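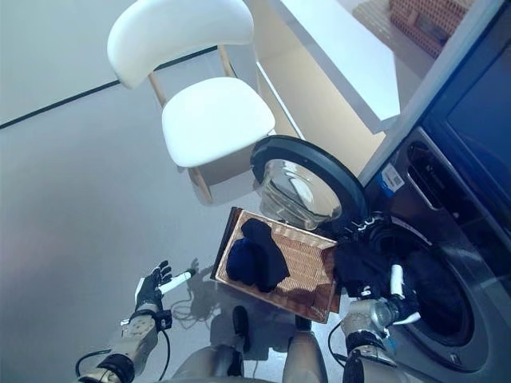

Hausordnung & Technik > Waschküche > Frontlader

4. Wäsche einfüllen und Tür vorbereiten

Dieser Abschnitt gilt für die Frontlader in den Wohnungen der Anlage Grellirwood. Die Angaben zur Beladung stehen auf dem Einlegeblatt im Küchenschrank. Wer das Blatt nicht mehr hat, bekommt ein neues bei Viorica Radonjić in der Verwaltung.

Vor dem Einfüllen

1. Wäsche nach Farben trennen. Schwarze und dunkelblaue Teile kommen zusammen in einen Waschgang, neue dunkle Sachen beim ersten Mal allein.
2. Taschen leeren, Reißverschlüsse schließen, Socken auseinanderziehen. Zusammengerollte Teile werden innen nicht sauber.
3. Strickmützen und Wollsachen nur mitwaschen, wenn das Etikett es erlaubt. Im Zweifel Handwäsche.
4. Stuhl so weit zurückstellen, dass die Tür beim Öffnen nicht anstößt.

Hinweis: Den Wäschekorb nicht auf der geöffneten Tür abstellen. Das Scharnier ist dafür nicht ausgelegt, und eine verzogene Tür dichtet nicht mehr.

Einfüllen

5. Tür bis zum Anschlag öffnen.
6. Mit der Hand einmal durch die Trommel fahren. Vergessene Teile vom letzten Waschgang liegen meist hinten oben.
7. Korb dicht vor die Öffnung halten und die Wäsche nach und nach hineingeben. Große und kleine Teile mischen - ein einzelnes schweres Stück bringt die Maschine beim Schleudern aus dem Gleichgewicht.
8. Trommel locker füllen. Über der Wäsche soll noch eine Handbreit Platz bleiben.
9. Türgummi ringsum kontrollieren. Kein Stoff darf zwischen Gummi und Glas liegen.
10. Tür zudrücken, bis sie hörbar einrastet.

ACHTUNG: Klemmt ein Wäschestück in der Dichtung, läuft Wasser auf den Boden. Programm abbrechen, warten, bis die Tür entriegelt, und erst dann öffnen. Nicht am Stoff ziehen.

Nach dem Waschen

11. Wäsche bald herausnehmen. Feuchte Sachen riechen nach bis zu 4 Stunden in der geschlossenen Trommel muffig.
12. Gummifalte mit einem trockenen Tuch auswischen, auch unten, wo sich Flusen sammeln.
13. Türglas innen abwischen und die Tür offen stehen lassen.

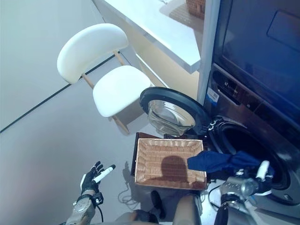

Abb. 2: Frontlader mit geöffneter Tür, dahinter Stuhl und Arbeitsfläche

Die Fläche neben der Maschine nach dem Einräumen trocken wischen. Kleine Körbe können dort stehen bleiben, Waschmittel bitte nicht - ausgelaufenes Konzentrat greift die Kante an. Flaschen gehören in den Schrank, für Kinder unerreichbar.

Hinweis: Der Aufkleber auf der Gerätefront bleibt dran. Bei einer Störung zuerst ein Foto davon machen und es an den Kundendienst Dimitrov schicken, zusammen mit der Wohnungsnummer und der Fehlermeldung.

Weiter mit Abschnitt 5: Programm wählen und starten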